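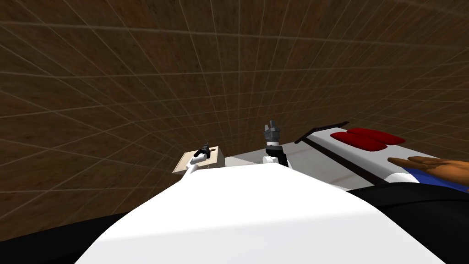 Joaquín Lucero wrote back the same evening to ask whether the open day episodes would be released with the failed runs left in. They are, all of them, in the folder called unsorted.

Pruvine open day set, README

Simulated two-arm episodes recorded during the February open day at Stendura. Visitors took turns driving the robot at the demo desk, in a room with a bed-like platform, red pads and a small cardboard box. The views are rendered from the robot's side, so its white body fills the bottom of many of them.

Contents
episodes: 1,064 in the main folder
unsorted: 1,491, including failed and abandoned runs
tasks: 8, listed in tasks.txt
driving stations: 9

Notes
Station 4 was restarted at noon and its clock is off until the next session file – use the step index for those.
Gripper values run from 0 (closed) to 1 (open). Left and right are the robot's.
Visitor names were not kept. Each driver has a random ID, new for every turn, so one person may appear under several.
The wood wall texture is the default one from Wemik and was left as is.

Known problems
Task 6 has two spellings in the labels. Contact forces are missing from the morning session.

Changes
v2: added unsorted, fixed the arm order in the joint files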